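Search this site Enter keywords Go

5 February 2023
By Todor Petkov

Bencombe to change rules on bulky plastics from May

Bencombe council will stop accepting mixed rigid plastics in kerbside recycling from May, following a review of contamination at the Mnguni Road transfer station. Households will be asked to separate bottles and tubs from larger moulded items, which will go to a drop-off bay at the station.

The review, prepared by waste engineer Severyn Tymoshchuk, found that bulky items were the main cause of stoppages on the sorting line. The line was built for containers of up to 2 litres. Anything longer than 50 centimetres must be pulled out by hand before the first screen.
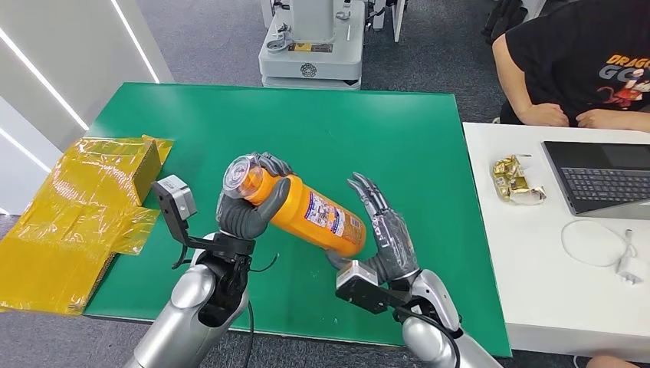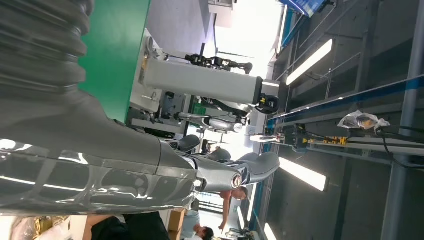
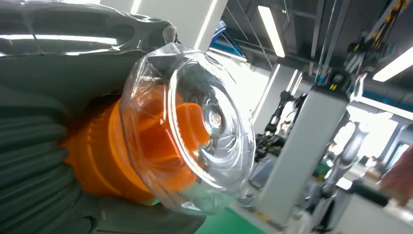

Under the new rules, kerbside bins will take empty plastic bottles, tubs and trays only. Labels can stay on. Caps may be left in place if screwed down, as loose caps fall through the screen and are lost to landfill. The orange plastic bottle with a clear cap and a printed label is the sort of item that raises queries at the counter, and the report notes that coloured bottles are accepted on the same terms as clear ones, provided they are empty. Ribbed hoses of the vacuum cleaner type are not accepted in any kerbside bin. They wrap around the screen shafts, and clearing one takes about 70 minutes.

Appliances with a motor or battery remain excluded and should be taken to the e-waste cage. Hoses can be left attached.

The drop-off bay will be run under contract by Peltesis, which already handles scrap metal at the site. Baled material will be sold to Natus for reprocessing. The contract runs for three years with no change to the household waste charge.

Revised bin stickers will be delivered with the next rates notice.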